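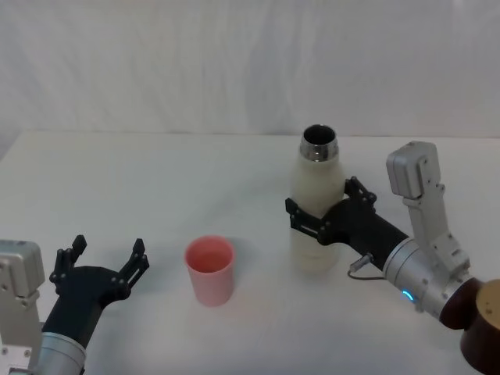
Speaker notes – "The bottle that wouldn't let go"
Clatomstead, December 2019

Slide 1. Say thank you, and say it slowly, because I always rush the start. Mention the long drive over from Prondside if people look friendly. Ask who has worked beside a pair of arms before and wait for the hands to go up.

Slide 2. The job. Two arms, a bottle and a cup, pouring practice. One arm takes the bottle round the middle, the other steadies the cup. We'd done 456 runs by August and I'll admit we had all grown rather fond of it, and a bit relaxed as well.

Slide 3. What went wrong. Take your time here. The right gripper closed on the bottle and then ignored the open command. The program thought the bottle had been set down, so the arm carried on to its next position with the bottle still in its fingers, and swept the cup clean off the table. One of us reached in to catch the cup. (Pause.) That's the part I still think about – a hand in there with both arms powered.

No one was hurt. Say so straight away, people worry.

Slide 4. The cause. A worn cable at the gripper, dropping out whenever the wrist turned far enough. The Orent log showed the signal going missing for up to 45 seconds at a stretch, and our software treated silence as a yes. Be fair to the software, we wrote it.

Slide 5. What we changed. The arm now waits for the gripper to report that it's open before it moves, and stops after 3 seconds without an answer. Cables get checked every morning. Hands stay behind the line until both arms are off, even if the cup is rolling. Let it fall!

Slide 6. Play the Ajayi clip if the sound is working, otherwise skip it and go to questions. Leave 5 minutes. Somebody will ask about the stop button: it worked fine, but it was on the far side of the table, and we've since put a second one on the near side.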